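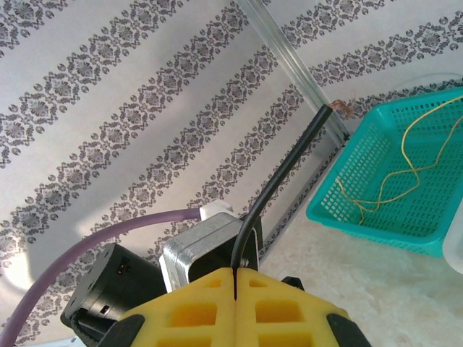 **What can I do with old cables I no longer need?**

From May, households in Adugna can hand them in at any of 11 Stasness shops, free of charge and without buying anything. Cables that still work will be sold on under the Cultari name, and the rest will go for metal and plastic recovery.

**STASNESS OPENS CABLE TAKE-BACK SERVICE IN ALL ADUGNA SHOPS**

Stasness, the household goods and repair retailer, is starting a take-back service for unwanted cables, leads and chargers. The service is called Cultari and will run at every Stasness shop in the Adugna area from May. It follows a trial at two shops, Mill Lane and the Harbour Road branch, which ran through the winter.

Customers can bring in phone and laptop chargers, extension leads, network cables, audio and video leads, aerial cable, speaker wire and the flex from old lamps and kitchen appliances. Short offcuts are accepted, as are cables with a missing or broken plug. There is no need to sort them, untangle them or know what they were for. Cables can be left in the collection bin by the repair counter during opening hours. The counter closes at 5.30pm, half an hour before the rest of the shop.

Mihret Workneh, head of repairs at Stasness, said: "People come to our counters every day for a replacement lead, and a lot of them tell us they have a drawer full of leads at home and can't find the one they want. We've been selling new ones to people who would have been happy with a used one. During the trial we found that plenty of what was handed in only needed a wipe and a test."

**What happens to the cables**

Collected cables are taken each week to the Stasness repair workshop, where staff sort them by connector and length. Mains leads are checked for damage to the outer sheath, then given an electrical safety test. Data cables are tested for charging and for transfer speed. Anything with exposed wire, scorch marks or a loose connector is rejected and will not be repaired for resale.

Cables that pass are labelled with their type, length and test date, and put out for sale at the repair counter. A Cultari charging cable will cost £2 and a mains lead £4. All carry a four-month guarantee, and a faulty one can be exchanged at any Stasness shop with or without the receipt, provided the label is still attached.

Rejected cables go to Pirkero, a recycling firm based on the Adugna ring road, where they are shredded and separated. The copper is sold to metal merchants. Most of the plastic sheathing is made into granules for use in products such as traffic cone bases and floor matting. Pirkero has handled the waste from the Stasness workshop for four years and will collect on the same rounds it makes now.

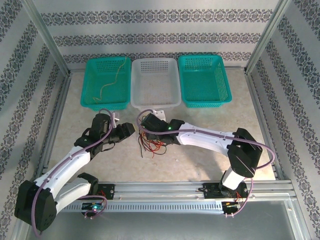

*Perforated plastic baskets, teal on either side and a paler one in the middle.*

**Storing cables at home**

Stasness is also putting out a free printed guide on keeping cables in good order, which can be picked up at the counter. Its main points are these:

- Coil cables loosely. Winding a lead tightly round its own plug strains the wire where it enters the plug, and this is where most of the leads brought in during the trial had failed.
- Keep charging cables and mains leads in separate containers. Open baskets or shallow boxes are easier to search than a deep drawer.
- Put a paper tag or a strip of masking tape on any lead that belongs to a particular appliance, and write the name of the appliance on it.
- Unroll an extension reel fully before using it for a heater or kettle.
- Do not wrap a damaged mains lead in tape and carry on using it. Bring it in, or ask at the counter about having a new flex fitted.

The guide includes a page of drawings showing the common types of connector at full size, so that a plug can be laid on the paper and compared. A large-print version is available on request.

**Items that cannot be accepted**

The bins are for cables and chargers only. Batteries, power banks, vapes and light bulbs must not be put in them. Stasness shops already have separate containers for batteries and bulbs near the main doors. Power banks should be handed to a member of staff. Christmas lights can be left with the cables once any glass bulbs have been taken out. Garden and pond cable should be clean and free of soil.

Tradespeople with large amounts of cable from rewiring jobs are asked to contact Pirkero directly, as the shop bins are emptied once a week and fill quickly.

**Comment on the trial**

Mihret Workneh said: "We did change a few things after the winter. The first bins had a small round opening and people couldn't get a plug through it with the lead attached, so the new ones have a wide flap. We also moved them from the entrance to the counter, which means staff can answer questions and catch the odd battery. The Harbour Road shop asked for a second bin and will have one.

"We are not planning to take chargers by post. It costs more to send one than we sell it for."

**Further information**

Cultari bins will be in place at all Stasness shops in the Adugna area from the start of May. Tested cables will go on sale at Mill Lane and Harbour Road first, with the other shops stocked as supplies from the workshop allow. Shop addresses and opening hours are displayed at each branch and printed on the back of the storage guide.

Press enquiries, including requests to visit the repair workshop, should be made to the Stasness press desk. Mihret Workneh is available for interview between 9am and noon.

ENDS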